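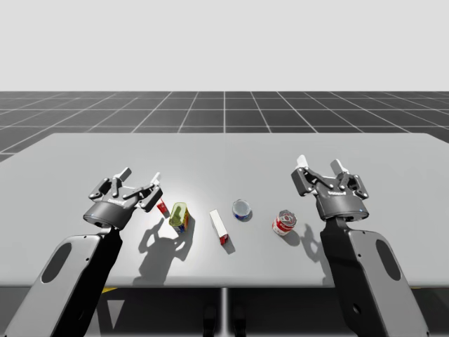
Meinir Gough found that the felt stayed flat through a full season of use, and asked only that the larger roll be offered in a second color. The charcoal finish was added to the range in March.

Birnness Acoustic Underlay

Birnness is a dense wool-blend felt laid beneath carpet or floating wood floors to reduce footfall noise between stories. It is supplied by Tarside for use in libraries, music rooms, offices and private homes.

Specifications
Roll width: 119 cm
Thickness: 9 mm
Colors: natural, charcoal
Product code: 400-B

Installation
The subfloor must be clean, dry and level. Unroll the felt and leave it in the room overnight before cutting. Butt the edges together — do not overlap them — and close each seam with Tokarz cloth tape. Adhesive is required on stairs only. Underfloor heating systems should be switched off until the finished floor has been laid.

Ordering
The minimum order is 2 rolls. Orders placed before noon are prepared the same day. Cut lengths are made to measure and cannot be returned. Full rolls may be returned unopened, with the original label attached.

Samples and technical questions are handled by Igor Malinowski at the Jiltilel showroom. Please state the floor type and the room dimensions when writing.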